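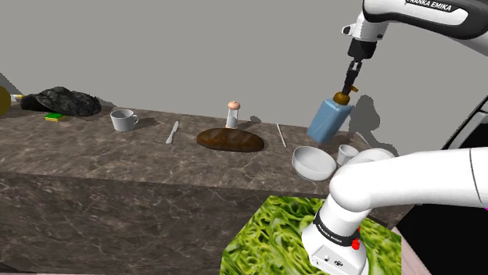
Episode 263 and Doucette still wouldn't say if the sim result was real. That was the whole fight, her and Dilwyn, all of July. She had the bottle episode paused on the left monitor, the light blue one with the brown pump cap, up in the air in the gripper, a loaf of bread minding its own business on the marble. Tilted a little. "It's tilted," she said. "It's held," Dilwyn said. Same four words every day. Paper due Tuesday.

The method was his. Holutar, he called it, after his grandmother's village or a brand of tea, depending who asked. Shuffle the kitchen before every episode. New stone, new wall, new junk on the counter. Train on 2,000 shuffled kitchens, then see if the policy can take a kitchen it never met. Simple. Everybody at Tamach did something like it. What Dilwyn added was the shadows. He moved the lights too, moved them hard, so the arm had to stop trusting the dark edges of things.

And the number went up. Too far up. That was what bothered her.

She ran it agian at 2 a.m. with the lights locked. Coffee from the machine on Curnoria's side of the hall, badge still round her neck. Score dropped. Unlocked the lights. Score came back. Locked. Dropped. She wrote it on her hand since the notebook was upstairs.

Then the wrist view, one episode at a time, slow.

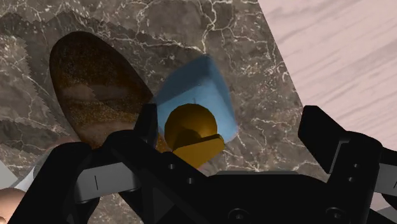

Why would moving the lights help an arm pick things up? With fixed lights the policy learns to aim by the shadows, and when the shadows change it has nothing left to aim by.

So she had it. Most of it. One page, maybe one and a half with the table.

Dilwyn came in at six with wet hair and a bagel. Saw her hand.

"Is that ink?"

"Your ablation."

He read it off her knuckles, turning her wrist toward the lamp. Locked, unlocked, locked. He didn't say I told you. Started to, stopped. Pulled the other chair over and it squeaked like always.

"How many seeds?"

"Two."

"Doucette."

"I know. I know. Three more are running."

Outside somebody was backing a truck up to the loading dock, beep beep beep. He tore the bagel and gave her teh bigger half. On the left monitor the bottle still hung there, tilted. She hit play and they both leaned in.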